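Operators wanted for evaluation of the Ondeo tabletop arm kit

Vultitz is recruiting paid operators to take part in an evaluation of Ondeo, a single-arm kit sold to training kitchens and small workshops. The evaluation runs in November at our Yurt site. There are 30 places, and applications are considered in the order they arrive.

What the work involves

Each operator completes 4 sessions of 80 minutes. In a session you guide the arm through short kitchen tasks using the Sament hand controller, then repeat the same tasks by entering positions at the keyboard. Tasks include picking up a piece of food, moving it to a plate or colander, and opening and closing an oven door. Ovens are not switched on during sessions. A technician sets the table before you start and resets it between tasks.

After each session you fill in a written form covering controller response, cable clearance, reach and the wording of the manual. Faults should be recorded as they occur, with the task number. We need plain reports, including of tasks you gave up on.

Who can apply

Applicants must be 18 or over and able to sit at a bench for the length of a session with one short break. Normal or corrected eyesight is required. Previous experience with robot arms is accepted but not needed; 4 places are held for people who have used an earlier Ondeo kit. Current employees of Vultitz and its resellers cannot take part.

Payment

The fee is £76 per completed session, paid by bank transfer at the end of the month. Travel within the town is refunded on production of a ticket. A session stopped by an equipment fault is paid in full.
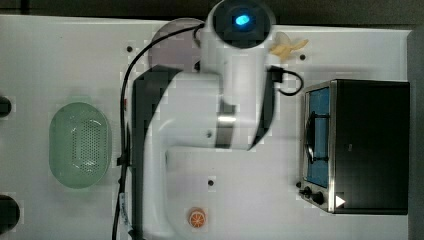 Vultitz Product Evaluation, Bench Trials Team

The arm is fixed to the bench and works over a white table. Food items, the colander and the toaster oven share the surface with it, so operators are asked to check the path of the arm before each move. Long sleeves must be rolled up and lanyards removed. An induction of around 30 minutes is given before the first session and is unpaid.

How to apply

Send a short note stating your availability, which hand you write with and any earlier use of the Ondeo kit. Use the form on the Vultitz site and select "Ondeo operator". Morning sessions start at 9.15 and afternoon sessions at 1.30. Applicants who are not offered a place will be kept on the reserve list unless they ask to be removed.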